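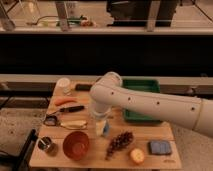 Arm over the mixed-object board, gripper above the small bottle.

Section 3: House rules for running a mixed-object board

If you've made it through Section 2, your arm is bolted down, the Clorau controller talks to it, and you can jog every joint from the pendant. Good! Now comes the part people skip. I wrote these rules after my first season with a shared cell, and I've rewritten them every time one of us did something silly (often me). They go on top of your site's safety rules and the maker's manual. If two of them disagree, follow the stricter one.

By "mixed-object board" I mean a tabletop loaded with ordinary stuff – cups, a bowl, a sponge, a banana, a pinecone – that the arm has to pick up or move among. It looks harmless next to a machine tool, and I think that's why people get careless with it.

3.1 Before you load the board

1. Put the controller in hold and take the pendant with you. Don't leave it on the bench. Whoever has hands over the board has the pendant in hand, every time.
2. Check the emergency stop by pressing it. I mean really pressing it, then clearing the fault and going back to hold. Do this at the start of each shift and again after anyone has moved cables.
3. Walk around the table once. Look at where the cables lie, push down gently on each corner of the board, and make sure it doesn't rock.
4. Clear your own things off the arm's side of the line. Coffee, phone, badge on a long strap, all of it.

CAUTION: Hold is a software state. If you need to touch the gripper, change fingers, or reach under the arm for longer than it takes to set down a cup, switch the drive power off and lock it out.

3.2 Loading the board

1. Start from the back and work forward, so you aren't leaning across things you've already placed.
2. Put tall or open vessels where the arm can clear them on its way home. A metal cup with a handle poking out of it is taller than the cup, and your clearance height has to go by the handle. I set mine by hand the first week and forgot the handle. Lesson learned.
3. Lay long items flat. If an item has a point or an edge, turn it away from the side where people stand. Real blades stay out of the cell unless your risk assessment names them and says how they're handled.
4. Keep vessels empty. No water, no juice, no "just a little" to make it more lifelike. Liquids have their own section (Section 7) and their own sign-off.
5. Swap out real fruit before it goes soft. Squashed banana in a finger joint is a whole afternoon, ask me how I know.
6. Write the layout in the log before you run it. Name each item in plain words, the same words every time. We had "scrubber," "sponge," and "blue thing" in one log and never did sort out which was which.

NOTE: Crowding is fine if the task calls for it. What you want to avoid is crowding you didn't plan, where leftovers from the last run get pushed to the sides and stay there.

3.3 Setting speed and reach

Leilani Obi set up our second cell and talked me into doing this part in the same order every time, and I've become a total convert.

1. Load the workspace limits from the Oltudar profile for your table. Don't copy the profile from another table, even one that looks identical.
2. Drive the arm slowly to each corner of the board, at your lowest travel height, and watch the elbow as well as the wrist.
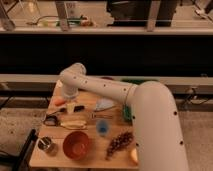
The wrist gets all the attention since it's the bit doing the job, and meanwhile the upper link can be sweeping over half the table. On a board with something tall at the back, it's the link that clips it. So watch the whole arm, shoulder to fingers, and if you can't see all of it from where you're standing, move.

3. Run the first pass of any new layout at teach speed with your thumb on the stop. Yes, the whole pass. Yes, even if it's yesterday's layout with one cup moved.
4. Check that the stop distance in the Dedanix monitor stays inside the limit on your cell's card. If it doesn't, slow down and try again. Please don't edit the card.
5. Only then go up to working speed, and step back behind the line first.

CAUTION: A dropped item is not an emergency, so don't grab for it. Let the arm finish or stop it, go to hold, and pick the thing up afterward. I've caught myself reaching more than once, it's pure reflex, and you have to train it out.

3.4 When something goes wrong

1. Press the stop. You won't get in trouble for a stop you didn't need.
2. Leave the board as it is until you've taken notes. Moving the bowl "back where it was" wipes out the one clue you had.
3. Log the fault code. Code 377 on our Woldemariam gripper means the fingers closed farther than expected, usually on a slim item that slid out. Clear it once. If it comes back on the same item, change the grasp and don't keep clearing.
4. After any contact between the arm and the table, go back to 3.3, step 1. The limits are only good if the table hasn't shifted.

NOTE: Finger pads get inspected every 2000 cycles, or sooner if you've been gripping anything rough. Pinecones are surprisingly hard on them! Part numbers and the pad swap are in Section 4.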